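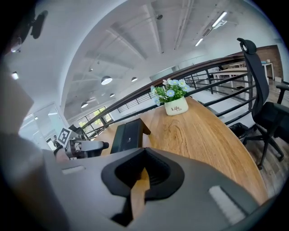 January 14, 2026. Notebook, chores project, upstairs table

Starting a fresh page because the last one got coffee on it and Zawadi says she can't read my sevens anyway.

So the question for this month is still the same one Finlay wrote on the whiteboard back in July: can a machine tidy a table that somebody has been using? I mean an ordinary table at the end of an ordinary day, with the odd pen and a mug and whatever else people leave. My short answer this morning was "sort of." My short answer tonight is "sort of, if you don't mind the mug ending up on its side."

Setup first. We used the long table by the railing again. I like it for this work even though Volodymyr grumbles about the grain. He thinks all those dark swirly knots in the honey-brown top are going to get mistaken for objects, and he may be right, we've had the policy reach for a knot before (twice on the Pedstead build, never yet on Tang). I'd still keep it. People own tables with knots in them! If we only ever train on plain white desks we'll get a robot that can clean plain white desks.

The planter that says "Life" stays on the table for every run. Shuzhen wanted it gone because the stems are thin and the pale blue flowers confuse the depth estimate. My feeling is that wiping around a thing you're not supposed to move is half of what cleaning a table is. My mother has been moving the same vase for years and could do it asleep. We compromised: planter stays, but runs where it gets touched are tagged separately so she can drop them.

Demos. Tianyou and I did the collecting by hand, one on each gripper, trading off when our wrists got sore. We're now at 3804 usable demos for the whole table set, which sounds like a lot until you split it by task. Wiping has plenty. Putting small things in the trash has plenty. "Pick up the mug by the handle and set it down upright somewhere sensible" has 65. Guess which one fails.

Notes on the hand feel, for whoever picks this up next: go slower than you want to on the approach. I kept swooping in like I was late for something, and the policy copies the swoop faithfully. Tianyou's approaches are much calmer and you can tell his runs from mine just by looking at the wrist plots. Embarrassing, but good to know. I've redone my last batch at his speed.

Afternoon, policy on the arm:

Crumpled paper to trash: fine. Boring, even. I went and got tea during these.

Wiping: good in the middle, timid near the ends. It stops short of the edge by about a hand's width and declares itself finished. Volodymyr thinks we never demonstrated going right over the lip with the cloth, and I checked, and we mostly didn't. My fault, I was worried about dropping crumbs through the railing.

Mug: 6 tries, two stayed upright. One was set down so gently I cheered. The next one was let go a good inch too high.

Folding the cloth afterward: no. It makes a lump. Zawadi says the lump is a fold in spirit. I'm writing it down as a fail.

Finlay had a long call with the people at Rerno about the shop-floor side, where they want parts sorted off a bench at the end of a shift. He came back pretty upbeat. Their bench is messier than our table but the mess is the same mess every day, and I suspect that makes it easier than a kitchen. Lolell's cafe trial is the harder one. Cups, spoons, sugar everywhere, customers leaning in. I wouldn't promise them anything before we've fixed the mug.

Would I have one of these at home yet? For the paper and the wiping, yes, if I could go over the ends myself. It took more than 600 seconds for the full table on the last run, and I can do it in one with the radio on. But I'd be doing it, and the robot wouldn't mind starting at midnight.

To do:
More mug demos, slow approach, all handle directions. Tianyou and me.
Wiping demos that go over the edge, both ends.
Shuzhen to rerun depth with the planter turned a quarter.
Ask Volodymyr where he put the good cloths.
Drop the fold from the cafe list until it makes something flatter than a lump.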